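2023年10月28日(土) 作業ノート 袖カバー付きアームの停止トラブル

土曜なので静かにやれるかと思っていたのですが、結局ほぼ一日、布と格闘して終わりました。忘れないうちに書いておきます。長くなりますが、来週この機体を触る人は後半の「いまの状態」だけでも読んでください。

まず起きたこと。午前中、天板の上の物をつかんで脇へ寄せる動作を繰り返し流していたところ、グリッパーが閉じきらないまま保持トルクだけが上がっていき、過負荷で停止しました。停止そのものは正しく働いています。エラーは手首側のもので、アームの根元の軸には何も出ていません。再投入するとすんなり原点に戻り、何回かは普通に動く。そしてまた止まる。こういう「たまに」の故障がいちばん困ります。

最初に疑ったのはモーターでした。Zidumのグリッパーは前にも配線の接触で似た止まり方をしたことがあり、そのときの記憶が強かったのだと思います。コネクタを抜き差しして、ケーブルを軽く揺すりながら空動作を続けましたが、再現しません。ここで一時間以上使いました。いま思えば、空動作では袖カバーをいったんたくし上げていたので、再現するはずがなかったのです。われながら間の抜けた話で、Sânzianaさんに「カバーを戻してからもう一度やってみたら」と言われて、ようやく気がつきました。

カバーを元どおりかぶせて流したところ、97回目で止まりました。今度は電源を落とす前に、そのままの姿勢で指まわりを見ることにしました。布の端が指パッドの根元に入り込んでいて、引いても簡単には抜けません。パッドのゴムが布をよくつかむのです。物をつかむためのゴムですから、文句を言う筋合いではないのですが。

Barnabásさんの見立ては、閉じる動作のたびに布が少しずつ先へ送られ、余った分が先端でたるんで、最後に噛み込む、というものでした。試しにチャコで袖に印をつけ、40回ごとに止めて印の位置を見てみると、たしかに手先のほうへずれていきます。一回ごとの量は目で見てもわからないくらいで、これでは短い動作確認で見つからなかったのも無理はありません。先月の受け入れ試験では、たしかカバーなしで4000回近く回して合格にしていました。あの試験票にはカバーの欄がそもそもないので、これは足しておきたいところです。

対策は三つ試しました。

一つめは、先端をマスキングテープで留めるだけの方法。手軽ですが、布の毛羽で粘着がすぐ負けてしまい、昼過ぎにはあきらめました。

二つめは、先端の布を折り返して厚みを持たせ、指の側へ落ちにくくする方法。見た目は少々不格好ですが、噛み込みまでの回数は延びました。ただし、折り返しが大きすぎると今度は手首のカメラの視野に入ってきます。

三つめは、腕の途中を幅広の黒いストラップで締めて、布が送られるのをもとで止める方法です。二つめと組み合わせるのがいまのところいちばん具合がよく、印のずれもほとんど見えなくなりました。締めすぎると手首をひねったときに布が突っ張るので、加減は要ります。Barnabásさんは指が一本入るくらいと言い、私の感覚ではもう少しきつめです。このあたりは人によって違うままになっています。

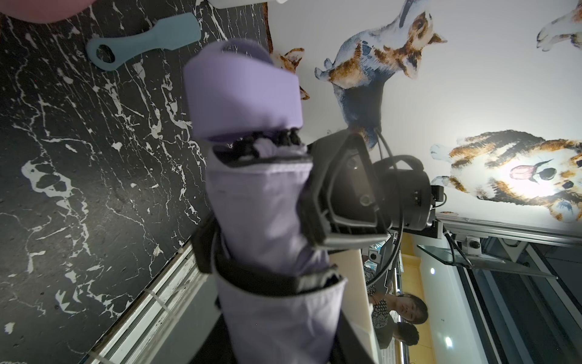 折り返した先端とストラップ。指パッドが布のあいだから出ている。

安全のことも書いておきます。今日ひやりとしたのは停止そのものより、そのあとです。噛んだ布を外そうとして、私は一度、非常停止を押さずに手を出しかけました。過負荷で止まった状態はあくまでソフト上の停止で、布の張りが抜けた拍子に指が動くことがあります。Sânzianaさんが横から声をかけてくれたので何もありませんでしたが、慣れた機体だと思うとこういうことをやります。布を外すときは、必ず非常停止を押し、表示が消えてから触ってください。はさみで切るのもやめましょう。布の下をケーブルが通っている箇所があります。

しきい値の件。過負荷の判定を少し緩めれば止まらずに済むのでは、という案も途中で出ました。気持ちはよくわかりますし、私も一瞬それでいいかと思いかけたのですが、見送りました。布を噛んだまま力を足せば、パッドを傷めるか、布ごと物を引きずるかのどちらかです。設定は朝のまま変えていません。

いまの状態
・袖カバーは折り返しとストラップの併用で装着済み。
・チャコの印は消さずに残してあります。始業時に位置を見てください。
・過負荷のしきい値は変更なし。
・動作速度は落としてあります。戻すときは声をかけてください。
・マスキングテープの糊が布に少し残っています。気になる人は拭いてください。

残っている宿題
・ストラップの締め具合を決める。ベルトに目盛りを書くだけでもだいぶ違うと思います。
・先端を縫い止めた型をDevanceに相談する。Bíróの布はよく伸びるので、同じ型紙で伸びにくい布も一枚頼みたいです。
・Grulusの制御盤のログ、停止の直前6秒しか残らない設定になっていました。徐々にずれていく故障にはまるで足りないので、延ばせるか調べます。
・受け入れ試験票にカバー装着時の欄を追加。これは私がやります。

夕方に流した分では噛み込みは出ませんでしたが、回数がまだ足りないので、直ったとは書かないでおきます。月曜は朝から続きを回す予定です。チャコは引き出しの二段目、ものさしの下に戻しました。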